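## 3. The pad as a practice surface 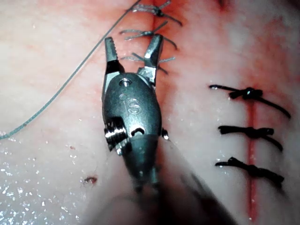
*Belmiro Torres, Etdale Skills Laboratory*

**Figure 1.** Sutured tissue pad with two stitched incisions. The grasper is above the pad with its jaws open.

Claims for tissue pads as a teaching material tend to rest on looks. A pad is said to be good if a trainee, glancing at it, takes it for the real thing. We are not persuaded that this tells us much. The surface in Figure 1 is creamy and off-white, with pinkish-red tinges that gather near the incision lines, and it is wet enough to shine. All of that is pleasant to look at. None of it tells us how the material holds a stitch under load, or how soon it tears when a beginner pulls too hard.

Huamán's survey of teaching labs reported high ratings for realism, but the raters were mostly instructors who had picked the pads themselves. The Feker checklist, which is still the usual tool for such ratings, gives eight points to appearance and only two to handling. A pad could score well on it and be close to useless by the second hour of a session.

We also doubt the common habit of scoring a closed incision from above. Two rows of stitches side by side invite comparison, and graders do compare them -- often by spacing alone. Spacing is easy to see. Tension is harder, and depth can't be read from the surface. In our own grading trial, 40 closures were scored first by eye and then again after the pads had been cut across. The two sets of scores agreed in 59 percent of cases, a figure we would not want to defend in front of a training board.

Moisture raises a further problem. Wet pads are preferred because they look more like living tissue, and the droplets visible at the lower left of Figure 1 show how unevenly water can sit on such a surface. Glare hides small faults. It may also hide early tears beside a stitch, though we have no direct test of this. The Vukden protocol asks for pads to be blotted before grading, a step that most of the papers we read either skipped or failed to mention.

Makers' claims that a pad will stand up to 1,000 needle passes should be read with the same caution. We found no account of what counted as a pass, who made it, or where on the pad it fell. Section 4 sets out a plainer test, using pull force at a single stitch.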